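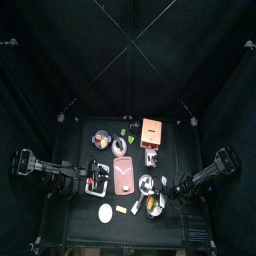

Issue 40

Kitchen & Workshop Notes
Collected by Lina Salameh
21/03/2024

March is the month I finally get the windows open, and once there's real daylight in the kitchen I can see what the winter did to it! So this issue is mostly about pans, with a bit of drawer and workshop business at the end. Lots of you wrote in after the cast iron pages asking what to do with the other kind, the light everyday skillet that gets used twice a day and never gets any respect.

Stuck-on egg first. Fill the pan with an inch of warm water, add a spoonful of baking soda, and bring it to a lazy simmer for five minutes. Turn off the heat and go do something else. When you come back the egg should lift with a wooden spatula, and whatever is left comes off with a soft cloth. I used to go straight in with the green scrubber and I ruined a perfectly nice Hattar skillet that way (a wedding present, too – sorry, Aunt Salma).

Please let a hot pan cool on the stove before it goes anywhere near the sink. That loud hiss is fun but it's how pans warp, and a warped pan on a flat electric burner will spin like a top and cook your onions on one side only. If yours already rocks a little, try it on a gas burner or keep it for toasting nuts and seeds, where you're shaking it around anyway.

Brown film on the outside is old oil that has baked on in layers. Mix baking soda with just enough water to make a paste, smear it over the bottom and sides, lay a damp paper towel on top so it can't dry out, and leave it overnight. In the morning rub in small circles. You may need to do it again the next night, and the second round is always the satisfying one! Skip this on bare aluminum, though, as it can darken the metal.

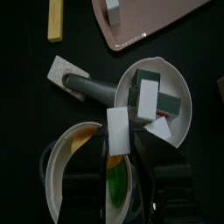 White pans are the ones I get the most mail about, and I love them, stains and all. Turmeric and tomato are the worst offenders. For an enameled or ceramic surface, a soak in warm water with a little oxygen bleach usually does it, but check the maker's leaflet before you start. When you buy one, look at the edge and the handle before you look at the color. A small pouring notch in the rim, like the one on the white pan here, is such a help with bacon fat or a thin gravy, and a hole at the end of the handle means you can hang the thing up and stop stacking it. Stacking is what scratches them. If you have to stack, put an old dish towel or a circle cut from a worn-out felt placemat between each one.

On hanging: cup hooks are fine for measuring spoons but I wouldn't trust them with a skillet. Find the stud, drill a pilot hole, and use a proper screw hook. My rail is an old Brirkover towel bar with S-hooks on it, screwed into two studs, and it holds everything I cook with except the stockpot.

Loose handle? Tighten the screw while the pan is cold. If it works itself loose again within a week, take the screw out, clean the threads with an old toothbrush, and put it back with a small lock washer. Hardware stores sell them by the piece, and you can take the screw along to match the size.

A reader asked about melamine sponges. Great on painted doors and sneaker soles, and on the inside of a stained mug. Keep them away from nonstick and from anything glossy you want to stay glossy. They're very fine sandpaper, really.

Now the drawer. Line it with cork shelf liner and your knives and peelers will stop sliding to the back every time you close it. Cut the liner a hair too big, press it in, then trim the extra with a utility knife against a metal ruler.

And for the workshop people: candle wax on drawer runners, still my favorite trick. Rub it on both surfaces, slide the drawer in and out a few times, wipe off the crumbs.

Next issue is cutting boards – oiling, flattening, and how to get the garlic out. Send me your questions before I start writing, especially if you have a board with a crack in it!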